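Consulate closing in November, what now?

kanetti_road
The ministry has confirmed that our consulate closes in November. After that we must go to the capital, 183 kilometres one way, for every passport. They call it "a new chapter in relations between the two countries". For me it is a strange chapter that starts with locking a door.

Celina S.
I read the whole statement twice. It says that 673 people used the office last year and this is too few. But the office was open four hours a week. How many could come?

burness_tom
Sorry, I disagree with both of you. Embassies cost money and relations are made between capitals. A small office with one clerk has no weight in diplomacy.

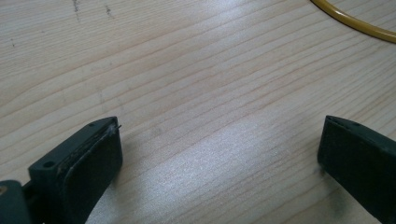

kanetti_road
I did not speak about weight, Tom. When the border rules changed in spring, the clerk was the only person who could explain them to us in our language. The ambassador came once, for the photograph.

Mieczysław W.
Tom is partly right. The other side closed their office in our country first, so this is an answer to it. I do not like it, but it is how states behave. Michalski wrote the same in his column and people were angry with him.

Celina S.
Then they should say it is an answer, and not write about savings.

burness_tom
On this we agree. The text was badly written.

Jaruwan H.
Does anybody know if papers already handed in will be finished here? I paid 115 for mine and have no reply.

Mieczysław W.
Keep the receipt and write to the embassy before the end of the month. My wife did so and they answered her.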